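June, by the Stultville desk

Uketell wants $54 a year to tell me which politicians are lying. I paid for three months and I'd like my evenings back.

The app, built by Colus, scores speeches for "candor." A senator's flag-waving rally got a 4. So did the rebuttal. What exactly am I learning?

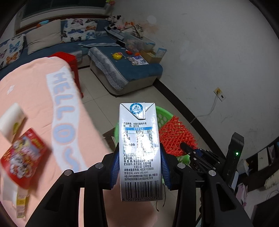 The alerts are worse. Every trade tantrum gets the same siren, and the sources page mostly links to itself. Skip it and read a newspaper.

Comments (3)

kpodo_reader: Mine gave the governor a perfect score. Deleted it.

Wednesday Crank: Try canceling. Good luck.

tmill: Still beats cable.

Contact | © Stultville Review | Back to top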